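From: Paraskevi Kokkinos
To: cornholm-allotments list
Date: Friday, March 29, 2019
Subject: Re: water butts, seed order, the Plora thing

Sorry all, typing this between two things so bear with me. Answering Iraklis point by point, his bits are quoted.

> Iraklis Andreadis wrote:
> 1. Has the seed order gone in yet? I gave Marina my list
> weeks ago and heard nothing.
> 2. Who decided on Plora for the compost? Okabe was fine
> last year and they delivered right to the gate.
> 3. Are the taps on? Mine is dry as a bone.

1. Seed order

Went in Monday. Marina sent it with everyone's lists except plot 12, whose list had no quantities on it. If thats you, write to her tonight. The runner beans are out of stock so we took the dwarf ones, same price. Leeks fine. Onion sets fine. No parsnip seed till next week, they say.

Paper copies of the order with me, ask if you want to check yours.

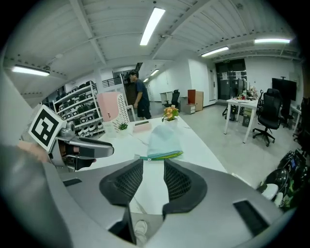
2. Compost

Nobody "decided" on Plora. Ourania got two prices and theirs came in lower for 600 liters, delivery included. Okabe wanted extra for anything past the main road this year. I liked Okabe too, the driver was lovely, but the money is the money. If the Plora stuff is full of sticks like Athina had in her raised beds we go back to Okabe in the fall. Fair?

Bags will be stacked by the shed on the lane side. Take what you paid for, and sign the sheet. Please sign the sheet. Last year we were 2 bags short at the end and I spent a whole evening on the phone.

3. Taps

Top row on, bottom row off. There is a split in the pipe near the old pear tree and Ivance can't come till after the weekend. Until then use the butts. The big one holds 1000 liters and was full when I went past yesterday, so no need to panic over a few lettuces. Lid back ON afterward please, the mosquitos last summer were awful.

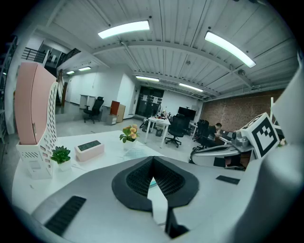 Also the hose with the green end is for the top row only. It doesn't reach any further and somebody pulled the fitting clean off trying.

Other bits while I remember. Potatoes: I'm holding off another week, ground is still claggy down my end and we had frost in the dip Tuesday night. Athina has hers in already under fleece. Her soil drains a lot better than mine so don't go by her. Rhubarb, help yourself from the end crown, it's gone mad.

Ourania has spare tomato seedlings, mostly the little yellow ones, a few plum. First come. Bring your own pots, she wants hers back from last year as well (Iraklis I think that means you).

Gate code changes at the weekend, Marina will text it round. Don't post it on here.

Have to run. More on the pipe when Ivance ring me back

Paraskevi
plot 7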